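3.2 Small-item storage in the shared workrooms

The survey of storage practice at the Skerdale site covered 3710 stored items in 49 workrooms. Cables made up the largest single group, with 2897 items, and were also the group most often reported as missing or hard to find. Most workrooms kept them in open plastic bins placed directly on the work surface. Few had adopted the labeled drawers recommended in the earlier site guidance, and several had returned to bins after trying drawers for a season.

Bins were commonly arranged in short rows and told apart by color. Figure 4 shows a row of three, in white, green and red, with black wires and orange cables tangled together in the white bin. Mixed storage of this type was recorded in the survey as "unsorted," whatever the number of cables involved. 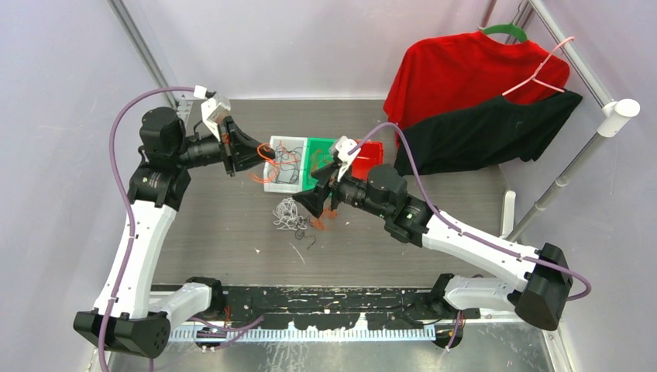 Figure 4. Three small bins in a row; the white bin holds mixed cables.

Oisín Dunne objected in review that "unsorted" was too harsh a term, given that a tangle of two colors can be searched by eye quite quickly, and he asked that retrieval be timed before any bin was marked down. His point was accepted in part. The term was kept for the count, and a retrieval task was added in October for 69 bins drawn from the same workrooms.

In that task, staff were asked to remove one named cable and return the rest to the bin. Bins holding cables of a single color took longest. Coiling each cable and closing it with a tie shortened the task more than moving it to a separate bin did, although ties were often left off when cables were put back. The effect of bin depth could not be separated from that of fill level and is taken up in Section 4.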